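March, evening

Up at six and on the early bus. The heating in the long room was off again, so I kept my coat on until ten. I had meant to start with the shelves but the table by the door had filled up since I last looked at it, mostly with bottles, and I couldn't put a box down anywhere. So the bottles came first.

We have two gray felt baskets for this now. I bought them in Stedimstead, at Lachance, on the way back from the dentist. They are softer than the plastic tubs we had before and don't scrape the tabletop. The tubs went home with me and hold potatoes. I put a small printed card with each basket so people know what goes where, and then spent too long deciding on the wording. In the end I kept it short.

Glass and plastic go in together for the first pass and get split at the end of the day. I don't love that arrangement, but the bins outside are a long walk and I would sooner make it once.

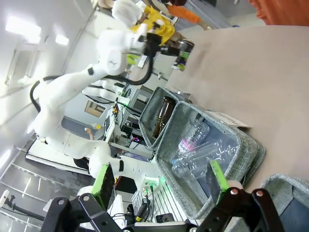
Basket on the table, late morning. Two plastic bottles and a brown one so far.

Had soup at noon and read the Vako bill, which came to 415 and should have been less. I will call them. The Jilex order still hasn't come, and that was supposed to be labels and tape, so I used the last of the old roll and wrote on it with marker.

After lunch I got to the shelves. Behind the bottom one was a page from a 1948 seed catalog, folded in four, with prices for beans and onions. I flattened it under the dictionary. No idea how it ended up there. The shelf itself needs a new bracket on the left side and I moved the heavy things off it for now.

Carried the glass out at four. It was raining a little. The lid on the far bin sticks and has to be lifted from the back corner, and I wrote that on a card too.

Home by half past five. Eggs and toast. My shoulder is sore from the shelves. Tomorrow the bracket, and the phone call.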